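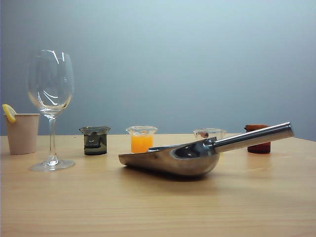
L'accessibilité se mesure mal, et la manière dont les communes la mesurent explique une bonne partie de ses échecs. À Janisstead, le dernier relevé municipal recense 63 bâtiments recevant du public, dont 33 classés conformes. Le classement repose sur une grille remplie au moment de la livraison des travaux : pente de la rampe, largeur de passage, hauteur des commandes. Aucune ligne ne concerne l'usage.

Unathi Mthembu, qui se déplace en fauteuil depuis l'enfance, a refait une partie du parcours en janvier. La bibliothèque de Ridgeway figure parmi les bâtiments conformes. La rampe présente une pente de 5 %, valeur correcte. Elle aboutit à une porte dont le ferme-porte exige un effort qu'une personne assise, sur un palier court, ne peut pas fournir d'une seule main. La sonnette d'appel est fixée à l'intérieur du sas.

On objectera que la grille a le mérite d'exister et qu'un critère chiffré se contrôle plus facilement qu'un témoignage. L'argument est recevable pour la maçonnerie. Il ne vaut plus pour ce qui se dérègle : ascenseurs, portes automatiques, élévateurs. Un appareil en panne pendant 2 mois reste conforme sur le papier, et le registre n'en garde aucune trace.

Nernasberg procède autrement. La commune consigne les durées d'indisponibilité et fait parcourir chaque trajet, de l'arrêt de bus au guichet, par des usagers rémunérés pour ce travail. Le point de la rémunération est souvent traité comme secondaire — à tort, à mon avis. Une expertise gratuite est consultée en fin de projet, quand les plans sont signés.

Je proposerais donc de subordonner le solde des marchés à un essai d'usage, répété un an après l'ouverture, et de publier les temps de panne par équipement. Le coût est faible au regard d'une porte à reprendre. Quant à la bibliothèque de Ridgeway, le réglage du ferme-porte a été demandé par écrit et la demande est toujours en cours d'instruction.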